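## 4. Reading habits among the converts
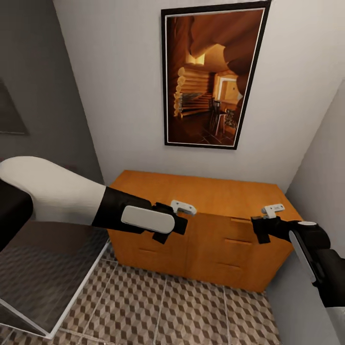
*Figure 3. Simulated room with a wooden cabinet and a framed picture on the back wall. Credit: Benedita Correia.*

We collected 457 written accounts of religious change from readers in Terlow and Stoteritz. Each writer was asked which books had mattered to them before and after they joined a church, and how they had come by them. Accounts shorter than 20 lines were kept, but they were coded separately and are not used in this section.

Memoirs were named more often than works of argument. This held in both towns, though the gap was wider in Stoteritz, where two parishes run lending shelves made up mostly of missionary lives. Vasiliu found the same preference in his earlier study of Rullent and put it down to price. Our writers rarely mention cost. They speak of being lent a book by a relative or a colleague, and of reading it slowly – in a few cases over a whole winter.

Doubt is a common subject. Writers who had left another faith tended to describe one long period of questioning, while those raised without religion wrote of several short ones. Butkienė and Giáp treat these as stages of a single process. We are less sure. In 5 of the longest accounts the questions continue after baptism and are still open when the text ends.

Coding was done by two readers working apart, and differences were settled by Quintanilla in March. The categories for prayer and for family conflict overlapped and had to be merged, so Table 2 reports them together.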